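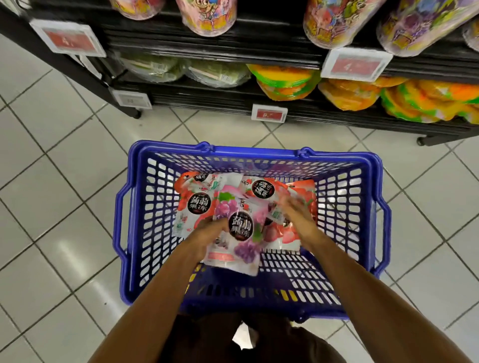 Hands on snack packages in a blue shopping basket, in front of the candy shelves.

Jallotance: a README for the training feedback forms

Hi! If you've landed in this folder, you're probably looking for the comments people left after our workplace inclusion and accessibility workshops. They're all in one spreadsheet, one row per form, 841 rows in total. The forms came from three sites (Skotia, Callach and Annan), and Callach is by far the chattiest, so please don't read too much into its longer answers.

I typed up most of the paper ones myself. Dzifa Quansah did the Annan batch and her spelling is much better than mine.

What's in each row: site, month, session name, job area, a score out of five, and two free-text boxes. The second box asks "What will you do differently at work?" and it's my favorite part of the whole thing!

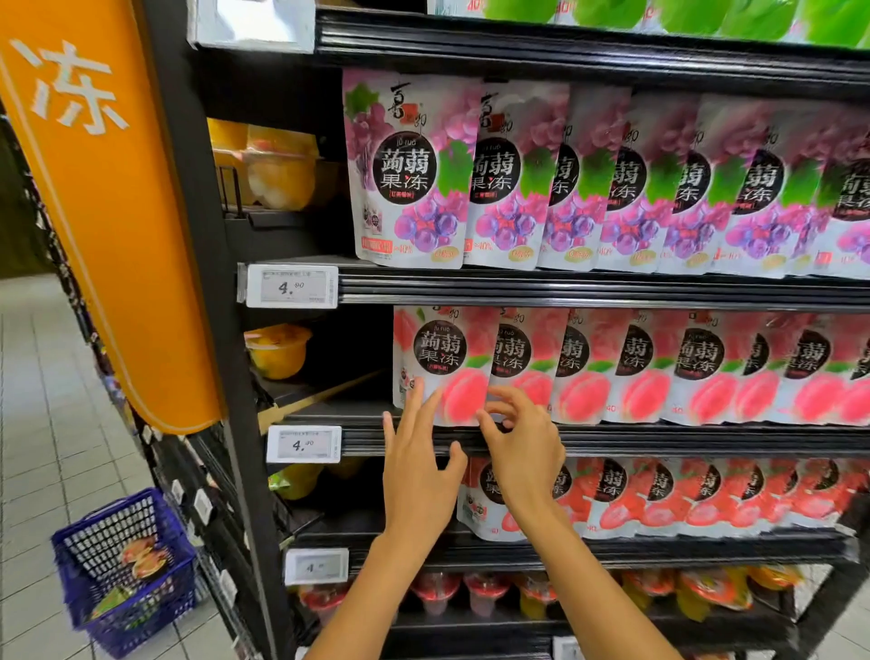
Job area was optional, and 302 people left it blank. I've kept those as blanks instead of guessing. Names and staff numbers are gone, and so are comments that pointed clearly at one colleague. Isauro Robles checked the removals in April, and we argued over a few (he won most of them).

Known problems: the score column for Skotia was flipped on the early forms, so one meant great. I fixed the ones I could spot. The captioning session also shows up under two names, sorry.

Use it for planning workshops or writing better forms. Please don't use it to rank the sites or the trainers. Questions go to me or Grethe Arnardóttir, who has the paper originals in a box under her desk.

Dede Agbeko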